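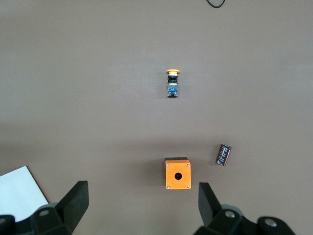

Yellow pushbutton, orange enclosure and capacitor on a sorting table.

Parts Sorter / Kitting Assistant (part-time), Erkasville

Cenow is hiring 4 people for the parts room at our Erkasville building. We buy leftover stock from machine shops and panel builders, sort it, and sell it again in small lots. Most of it arrives mixed together in totes, so switches, enclosures, capacitors, clamps and leveling feet all come out of the same box.

What you will do:
- Empty totes onto the table and separate electrical parts from mechanical ones
- Match each part to its listing in our catalog (currently 2,989 listings)
- Set aside anything cracked, bent or missing a piece
- Bag, label and shelve the rest
- Pull parts for customer kits from a printed pick list
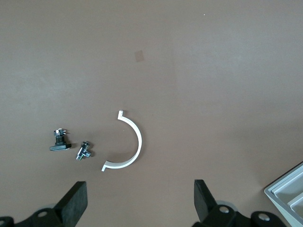 Mechanical parts take longer to learn than electrical ones. A clamp half has to be paired with its other half before it can be shelved, and feet are sorted by thread size and base. Hiba Dabbas runs the table and will train you for your first two weeks. You do not need to know the names of things when you start.

You should be able to read small print on parts, use a caliper (we can show you), and lift a full tote with a partner. Warehouse or hardware store work is helpful but not required. High school students may apply for the July shifts only.

Shifts start at 7:30 a.m. or 12:30 p.m., four hours each, Wednesday required. Paid every two weeks. Parking is behind the building, off the Awwad Supply lot.

To apply, send a short note with your work history and preferred shift to Elie Sayegh at the front office, or drop it off in person. No cover letter needed.

1,052 views | 4 comments | Share

Recent listings
Forklift Operator, Halum
Returns Clerk, Cenow
Counter Sales, Awwad Supply

Contact | © Cenow | Back to top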